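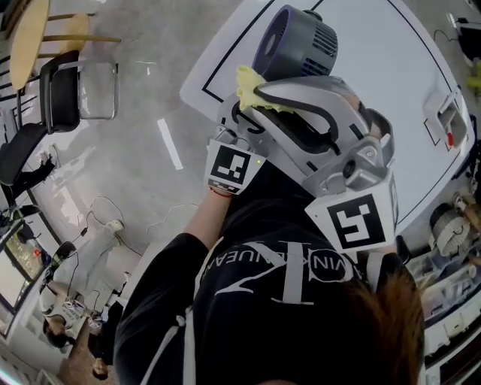 When does the Zevix Classic Motor Meeting take place this year?
The meeting runs over a long weekend in September at the Lirero estate, with gates open to the public from 9 a.m. each day.

LIRERO ESTATE TO HOST PREWAR TOURING CARS AT THE ZEVIX CLASSIC MOTOR MEETING

Organizers of the Zevix Classic Motor Meeting have announced the main display for this year's event. A class for prewar open touring cars will take the center of the South Lawn, with entries from private owners and two regional museums. All of the cars in the class were built before 1939, and all will arrive at the estate under their own power.

The rule on driving to the event is new. In earlier years, owners could bring their cars by trailer to the lawn itself. This year trailers will stop at the Plirneo airfield, where the cars will be unloaded, checked and fueled before setting out for Lirero on public roads. The route is 4 miles long and passes through the center of Plirneo, where the main street will be closed to other traffic from 7:30 a.m. until the last car has gone through.

"The cars in this class were made to carry people across the country," said Tadeo Lagos, director of the meeting. "We wanted visitors to hear them running and see them climb the hill up to the house. Owners were asked about it last winter and most of them liked the idea. A few asked for a shorter route, so we took out the loop by the reservoir."

A total of 561 cars will be on show across all classes and club displays. The touring class will be judged on the first day, and the cars will stay on the lawn until the close of the meeting. Other classes include postwar coupes, small-engine sports cars, station wagons and unrestored cars still in regular use.

Judging

Ruxandra Vlad returns as head judge. She has worked as a coachbuilder and restorer for most of her career and first judged at Zevix in the unrestored class. Her panel will mark each car on mechanical condition, correctness of bodywork and trim, and the quality of the history file that comes with it. Cars that have been driven regularly will not lose marks for normal wear to paint or leather.

"A stone chip on a front fender is fine with me," Vlad said. "What I look at closely is whether the work done on a car suits its age. I also read the file. Owners who have kept the old bills and letters make our job much easier."

Each owner will have ten minutes with the judges. Engines must be started from cold during this time, and lights, horn and wipers must work where fitted. Results will be read out on the terrace at 4:30 p.m. The best car in the touring class will receive the Filip Cup, a silver trophy first given at the meeting by the Filip family, who owned the Lirero estate until it was opened to the public.

Club displays

Car clubs will be parked in the East Meadow, a short walk from the main lawn. Clubs have been given 848 spaces between them for members' own cars, including those that are not part of the show. Club members must enter by the East Gate and be in place by 8:45 a.m. Cars may not leave the meadow before 4 p.m. while visitors are on foot in the area.

The parts market will move from the stable yard to the field behind the walled garden. Sellers will have more room there, and vans can be parked behind the stalls. Tires, lamps, instruments, manuals and used body panels will be on sale. Fuel and other flammable liquids may not be sold at the market.

Restoration workshop

The stable yard will hold a restoration workshop with demonstrations through the day. Topics include carburetor rebuilding, hand-stitching of seat covers, wire wheel repair and the shaping of aluminum panels. Sessions last forty minutes and are included in the price of admission. Places cannot be reserved. Children under 12 must be with an adult, and safety glasses will be handed out at the door for the panel-shaping sessions.

Tickets and travel

Advance tickets are on sale now through the Zevix website and at the estate shop. Day tickets and full weekend tickets are offered, and children under 5 enter free. A limited run of 1,000 lawn passes gives early access to the South Lawn from 8 a.m., before the general opening. Lawn passes will not be sold at the gate.

Visitor parking is in the West Field and is free with any ticket. Accessible parking is next to the walled garden and should be requested when booking. A shuttle bus will run between Plirneo station and the main gate every twenty minutes. Dogs are welcome on short leads in all outdoor areas except the South Lawn during judging.

Owners who wish to enter a car in the small-engine or station wagon classes can still apply. Entry forms should be sent with three recent photographs of the car and a short account of its history. The touring class is full, and a waiting list is open.

Press accreditation

Reporters and photographers should apply to the Zevix press office for a pass. Passes cover all days of the meeting and the drive from the Plirneo airfield. Interviews with Tadeo Lagos and Ruxandra Vlad can be arranged in advance through the same office.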